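挂衣角自查清单(附我的碎碎念)

地点：Rorwood 后楼共用更衣间，靠窗那头的挂衣角
检查日期：2019年8月27日
上一次全面检查：五月
检查范围：落地挂衣杆、塑料衣架、挂着的衣物、背后和脚下的一圈地方、附近插座和除湿机
结果写法：合格 / 要盯着 / 要处理

先说两句。这张清单最早只有一页纸，贴在门后面，打勾就完事。后来我发现光打勾没什么用，过了几个月回头看，根本想不起来当时那个"要盯着"到底是要盯什么。所以现在每一条后面我都写几句，啰嗦是啰嗦了点，但下回换别人来查，至少知道我当时是怎么想的。赶时间的朋友看每条的"结果"那一行就行。

工具也交代一下：一把卷尺，一支手电，一块干抹布，一块湿抹布，一把内六角(Kukine 那根杆子配的那把，放在鞋柜上面的铁盒里，用完请放回去！上次我找了整整一个下午，最后在伞桶里摸到的)，再加一个弹簧秤。弹簧秤没有也行，用家里称行李的那种也可以。

一、杆子和立柱

1. 底脚是否放平
做法：两只手握住立柱中段，前后左右各轻轻晃一下，听有没有磕地的声音，再蹲下去看每个底脚有没有悬空。
结果：要盯着
我的话：往前后晃基本不动，左右晃能听到一点点"嗒"。我把底脚垫圈拧了小半圈，声音小了，还没完全没有。这间屋子的地面本来就不平，靠窗那边低一点，之前放洗衣篮的时候篮子也老往那边溜。别往底下塞折起来的纸板，五月那次就是塞的纸板，拖地一沾水就烂成一坨，杆子反倒更歪。

2. 立柱和横杆的接头
做法：先看有没有缝，再用手拧，最后才上工具。顺序别反，一上来就上工具很容易拧过头。
结果：合格(紧过一次)
我的话：左边那个接头用手能转动一丝丝，用内六角带了一下就紧了。拧到有阻力就停。Kukine 这一款的接头里头是塑料套，使大劲会裂，我在自己家那根上已经交过学费了，裂的时候"啪"一声，吓得我把一整排衬衫都撒手了。裂了之后拿胶带缠也撑不了几天，只能换套。

3. 横杆有没有弯
做法：站到横杆的一头，眼睛跟杆子齐平，顺着看过去。再用卷尺量两头和中间离地的高度，三个数记下来。
结果：要盯着
我的话：这条我每次都纠结。杆子空着的时候和挂满的时候差别挺大，挂满大衣那阵子中间能往下沉一截，把衣服拿走又弹回来一些。弹得回来的我不太担心，怕的是拿空了还塌着。所以请务必在空杆或者差不多空的状态下量，别挂着一堆湿毛巾量完告诉我"弯了"，那肯定弯啊！
另外靠眼睛看很容易看错，人站歪一点，杆子看上去就是斜的。以卷尺为准。

4. 横杆表面
做法：戴不戴手套都行，用手从头摸到尾，看有没有起皮、发黏、毛刺。然后用干抹布擦一遍，看抹布上掉不掉颜色。
结果：合格
我的话：掉色这件事比大家想的重要。黑色的杆子配浅色的衣服，一旦掉渣，肩膀那一道印子特别难洗。我拿白抹布擦了两遍，只有灰，没有黑印，放心了。发黏的话多半是有人喷了东西，空气清新剂啦，去皱喷雾啦，对着杆子喷久了表面会黏糊糊的。喷雾请拿到窗边喷，喷完等一等再挂回来。

5. 承重
做法：看杆子上那张承重贴纸还在不在，字还认不认得出来。不要自己拿身体去试！
结果：要处理
我的话：贴纸还在，但是字磨得差不多了，只剩个边。我照着说明书重新写了一张，11公斤，用透明胶封好，等下贴到立柱齐眼高的位置。11公斤听着不少，其实两件吸了水的厚浴袍加几条牛仔裤就奔着去了。湿衣服的重量千万别按干的估，我用弹簧秤称过同一件浴袍，甩干前后差得让我怀疑秤坏了。
还有，不许吊在上面拉伸。我知道杆子的高度很适合，我也知道腰不舒服的时候看见一根横杆手就痒。请去走廊那头的墙上单杠，那个是打了膨胀螺丝的。

二、衣架

6. 有没有裂口、断角、变形
做法：一个一个取下来，双手捏住两肩往里轻轻压，听声音看弹性。钩子的根部单独用手电照一下。
结果：合格(淘汰了几个)
我的话：塑料衣架坏得很有规律，先是钩子根部发白，然后出现一条细得像头发丝的裂纹，再然后某一天"咔"，衣服就在地上了。发白就该淘汰，别等裂。有裂口的边特别锋利，去年有人取毛衣的时候手指被划了一道，伤口不深但是很疼，毛衣也勾了丝，两头不讨好。
淘汰下来的请直接折断再丢进塑料回收箱。我之前好好地放在箱子旁边，第二天又回到杆子上了。大家都很节约，我理解，可是坏的就是坏的呀。

7. 钩口能不能稳稳挂住
做法：挂好后用手指从下面往上轻轻顶一下，看会不会一碰就跳出来。再左右推一推，看滑不滑。
结果：合格
我的话：细塑料钩挂在粗一点的杆子上，有的会卡住一半，看着挂上了，其实只搭了个边。关门一震就掉。买新的时候请先带一个旧的去比，或者量一下杆子的粗细。Plumum 那批便宜的我们买过一包50个，钩口偏小，硬掰上去能挂，掰两回就松了，后来都改派去挂围裙了，围裙那边是细钉子，正好。

8. 空衣架的摆法
做法：看空衣架是不是都朝同一个方向，有没有两个套在一起，有没有伸到过道里。
结果：要盯着
我的话：空衣架比挂了衣服的更容易惹麻烦，我是真心这么觉得！挂了衣服的大家会绕着走，空的就那么支棱着，书包带子一勾，一拽，一串全下来了。立柱旁边的那几个尤其要注意，肩膀那一角容易冲着过道。我的习惯是把空的统一往里推，钩子开口朝墙，谁要用谁从外侧取。做不到也没关系，至少别两个叉在一块儿，解半天解不开，一使劲就断。

9. 材质别混着用
做法：看一眼有没有铁丝衣架混进来。
结果：合格
我的话：干洗店送回来的铁丝衣架请当天换掉。铁丝的会在杆子表面磨出一道一道的沟，而且锈了会染衣服。Karamanlidis 洗衣店愿意回收他们自己的铁丝架，攒一捆拿过去就行，柜台旁边有个纸箱。我上次送过去一大捆，路上叮叮当当的，全街都在看我。

三、挂着的衣物

10. 有没有压皱、扭着、挂歪
做法：从侧面看，衣服应该顺着衣架垂下来。成一团的取下来抖开重挂。
结果：要处理
我的话：严格讲这不算安全问题，可是我还是把它放进来了，理由有两个。一个是皱成一团的地方干得慢，捂着捂着就有味儿，再捂就长霉点，浅色的一长就看得清清楚楚。另一个是重量都吊在中间，衣架受力不匀，钩子根部更容易白。
抖开的方法：两手捏住肩缝，往下甩两下，别在杆子跟前甩，后退一步再甩。领口要是太大，老往下滑，就把肩缝那里用两个木夹子夹一下，夹子夹在缝上，不会留印子。纽扣扣最上面那一颗就够了，全扣上反而不透气。
像下面这样的，一件白的皱着垂在中间，两边的白衣架都空着，顺手抖开、挪一挪就好，地方明明很宽裕。
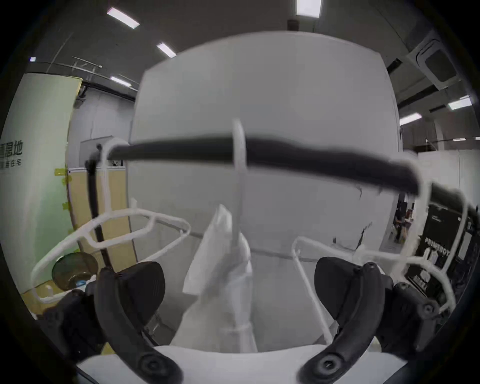 11. 衣物下摆离台面、地面的距离
做法：用卷尺量最长的那件，下摆离下面的东西至少要留19厘米。
结果：要处理
我的话：这个19厘米不是我拍脑袋想的，就是我们那把扫帚头竖起来的高度，扫帚伸得进去，就说明有空。伸不进去，灰就扫不出来，灰扫不出来，下摆就是抹布。长裙和长大衣请去隔壁高的那根杆子，或者对折搭在衣架横档上(没有横档的就别硬搭，会滑)。
我今天挪走了一件拖得很低的，先挂到高杆最里头了，找不到衣服的朋友去那边看看！

12. 湿衣物有没有混挂
做法：用手背贴一下相邻的衣物。
结果：合格
我的话：手背比手心敏感，冷的湿的一贴就知道。湿的请挂最靠窗，和干的之间空出一个拳头。千万不要把滴水的直接拿来挂，底下没有接水盘，地面一滑就有人要摔，这个后面第四部分还会讲到。实在没地方拧干的，走廊尽头水池边有个手摇的小脱水桶，桶盖有点难扣，扣的时候往左压着点。

13. 口袋和别针
做法：隔着布摸一遍口袋，不要伸手进去翻。
结果：合格
我的话：只摸外面，里头是别人的东西。摸到硬的尖的，就贴一张黄色便条请主人自己处理。上次摸到一把开着刃的小裁纸刀，我当场后背一凉。别针也是，缝了一半用别针固定的衣服，请在衣架钩子上系一根红线，大家看见红线就知道里面有针。红线在铁盒里，跟内六角一起。

14. 挂了多久没人认领
做法：看钩子上的日期条。
结果：要盯着
我的话：没有日期条的，我今天统一补了，从今天算起。到期还没人拿，就叠好放进门口的大箱子，不会扔。说实话我不太愿意管这一条，总觉得像在赶人，可是杆子就这么长，挂满了，承重、通风、过道全受影响，最后还是回到安全上来。

四、背后、脚下和过道

15. 杆子与背后墙面或板子的间隙
做法：手掌竖着能伸进去，来回滑动不碰到就行。
结果：合格
我的话：贴得太紧会蹭，时间长了背后的白漆上会有一道灰印，衣服后背也跟着脏。更要紧的是不通风，夏天后面闷着一股潮气，摸上去凉凉的。推杆子的时候请两个人一起，一人一头，抬起来走，别单独拖一头，接头就是这么拖松的。

16. 台面和矮柜
做法：看衣物正下方有没有放蜡烛、卷发棒、熨斗、热水壶之类会发热的东西。
结果：合格
我的话：今天一样都没有，给大家鼓掌！五月那次可是抓到了一只还带着余温的卷发棒，就搁在一条围巾底下。用完卷发棒请放在洗手台那块石板上，线也顺到石板后面，别让线从衣服中间穿过去。
浅色台面记得用微湿的抹布擦，擦完再用干的带一遍。留着水渍，衣服下摆一碰就是一圈印。

17. 地面
做法：蹲下，手电平着贴地照过去，水渍、线头、掉下来的塑料碎片都会亮出来。
结果：要处理(已处理)
我的话：手电贴地照这一招非常好用，站着看干干净净的地，一照全是东西。我扫出来几片衣架的碎片，边缘挺尖的，夏天大家穿拖鞋甚至光脚，踩上去可不好玩。水渍没有。防滑垫的一角翘起来了，我翻过来压了一夜的书，第二天平了，过两天再看看会不会又翘。

18. 过道宽度
做法：两个人背着包能错身而过就算合格，有疑问再量。
结果：合格
我的话：量过，没问题。唯独午饭后那段时间，有人喜欢把椅子拖过来坐着换鞋，坐完不推回去，过道一下就窄了。换鞋凳在门口，请用换鞋凳。

19. 到窗户的路
做法：从门口直走到窗边，手不用拨开任何东西。
结果：合格
我的话：需要拨开衣服才能摸到窗把手的话就算不合格。那扇窗是这间屋子唯一能开大的窗，万一有烟味、有漏水，大家得能马上开得了。

五、用电和除湿

20. 插座与衣物的距离
做法：目测，衣物被风吹起来也碰不到插座和插头。
结果：合格
我的话：我真的开窗吹过，最轻的那条纱巾飘起来离插座还有好大一段。插座盖子有点松，能盖住，已经报了。

21. 除湿机
做法：看水箱、滤网、电源线，出风口不要正对着衣物吹。
结果：要盯着
我的话：水箱满了会自动停，停了就只是占地方，所以每天最后离开的人请倒一下。滤网我拆下来冲了，冲出来的毛毛多得能再织一只袜子。装回去之前一定要晾透，湿着装回去会有一股鱼缸味，别问我怎么知道的。
电源线别从防滑垫下面走。压在垫子底下看着整齐，可是人踩来踩去，里面断了外面看不出来。我把线改成沿墙脚走了，用了几个线卡，线卡是贴的，掉了请捡起来给我。

22. 延长线
做法：不准串接，不准挂在横杆上。
结果：合格
我的话：挂在横杆上充手机这件事，以前有过。手机放在衣服口袋里充电，线从杆子上绕下来，画面非常自然，自然到我走过去两趟都没注意。充电请去桌子那边，桌子上有插排，写着名字的格子随便用。

六、要买的、要修的

下面这些是给自己看的，也给管钱的看一眼：
新衣架，钩口要大一号的，别再图便宜买错。预算200元以内，够用了。
底脚垫圈，橡胶的，厚的那种，带一个旧的去配。
透明封口胶，贴承重标签用，宽的。
红线还剩小半卷，先不买。
插座盖子，已报修，等人来。
防滑垫，再观察，翘了再说，别急着换，那块垫子洗起来很方便，我有感情了。

七、几个常有人来问的

能不能再加一根杆子？
加得下，但是加了之后到窗户那条路就没了(见第19条)，所以暂时不加。要是哪天靠墙的旧书柜搬走了，可以重新考虑。

衣架可不可以自带？
可以呀，自带的欢迎，麻烦在钩子上缠一圈彩色胶带，不然三天以后就变成公家的了。木头的也行，就是重，挂的时候把它的重量也算进去。

白衣服老发黄，是不是杆子的问题？
杆子我擦过了，不掉色(见第4条)。多半是洗的时候没漂清，或者在窗边晒得太久。换季收起来之前再漂一遍水，会好很多。发黄的领口我是用小苏打调成糊抹上去，放一会儿再搓，不算神效，比不弄强。

检查一次要多久？
我一个人慢慢弄，边弄边扫边写这些废话，超过50分钟。光打勾的话快很多。第一次接手的朋友建议两个人一起，一个看一个记，杆子要挪动的时候也正好有人搭手。

发现问题但不会修怎么办？
贴黄条，写清楚哪里、什么时候看到的，然后把那一段先空出来别挂东西。千万不要"先凑合挂一下"。接头松了的杆子，凑合的那一下往往就是掉下来的那一下，楼下那间已经掉过了，砸到的是一盆绿萝，绿萝后来活了，花盆没有。

八、下次来查的时候先看这几处

左右晃动的那一声"嗒"还在不在。
空杆状态下横杆中间的高度，数字在铁盒盖子内侧，铅笔写的，请接着往下写，别擦掉旧的。
承重标签贴牢了没有。
第10条那件白的有没有抖开。
防滑垫的角。
线卡掉了几个。

铅笔也在铁盒里，短的那支，笔头有点秃，旁边有卷笔刀。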